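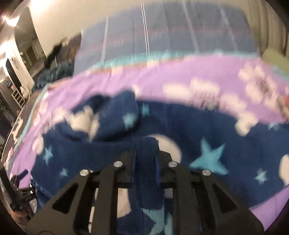 Beds and blankets at Skullau

Gallery updated 13 May 2025

Skullau is let by the week from spring to the end of August, and the question we get most often by email is what is on the beds. This page goes through the bedding by room, with a few notes on what gets used where. Sheets and pillowcases are included in the price. Towels are not, though there are always a few spare ones on the landing.

The house sleeps 8. Most of the blankets were bought one at a time over the years and very little matches.

Star blanket
Navy fleece with turquoise stars and cream shapes, some of the stars large and some very small. It goes on top of the other layers. This is the one children ask for, and it has been carried down to the sofa more times than any other blanket in the house. Please bring it back up before you leave.

Star blanket, folding
Fleece slides about when you try to fold it on the bed. Take hold of it in the middle, lift, and let the sides drop, then fold it over your arm. It ends up fairly thick whatever you do, and it takes most of a shelf.

Back bedroom
Twin beds under the slope of the roof. The mattresses are from Ikeck and are on the firm side. Each bed has a fitted sheet, a summer duvet and one blanket, with a second blanket in the drawer underneath. Mind your head on the side nearest the window.

Front bedroom
The double, and the warmest room in the house in the evening. White cotton bedding and a wool throw across the foot. The throw is heavier than it looks – most people take it off by midnight and put it on the chair.

The wool throw
Bought from Sendel when the front room was redecorated. Dry clean only, so please keep breakfast off it. There is a small darn near one corner which has been there for years and is holding up well.

Box room
A single bed and not much else. It has the oldest quilt, a patchwork in browns and greens that came with the house. The stitching has gone soft but the filling is still even. If you want something lighter, the cotton blanket on the hook behind the door is clean.

Landing cupboard
Spare pillows on the top shelf, spare duvets in the middle, blankets at the bottom. The labels on the shelf edges say single or double. People put things back in the wrong place and we do not mind very much, but it helps whoever comes next if the doubles stay together.

Pillows
Two to a bed, one soft and one firm. Feather pillows are kept in zipped bags, and everything already on the beds is synthetic. The firm ones are replaced each spring.

Cot bedding
Kept in a lidded box at the bottom of the cupboard – two fitted sheets and a cellular blanket, all washed between lets whether they have been used or not. Let us know when you book if you need the cot itself, as it is stored in the outhouse.

Washing line
The line runs the length of the yard and gets the sun until mid afternoon. Sheets dry in a morning if there is any wind. Fleece is quick as well. The patchwork quilt takes all day and has to be laid over two lines, and even then the middle is the last part to dry.

Utility room
The machine takes one double duvet cover and its sheet, or one blanket. Anything wool goes to Boyer in the village, who have it back in three days. For fleece use the cool wash and a low spin, without softener. Do not put it in the tumble dryer. We lost a good red one that way, and what came out was stiff all over and had bobbled badly on one side.

Changeover morning
Beds stripped by 10 please, with used sheets left in a pile on the landing. Blankets and throws can stay on the beds unless something has been spilt on them, in which case put them by the machine and leave a note. A missing or torn pillowcase is not charged for. A lost blanket is.

Winter storage
From the end of the season the fleeces and summer duvets go into lidded boxes with a bag of cedar balls in each. The house is kept just warm enough to stop the damp getting in. The star blanket usually stays out, as it is wanted for the odd weekend when family are up.

More pages: Kitchen – Garden and yard – Getting here – Prices and dates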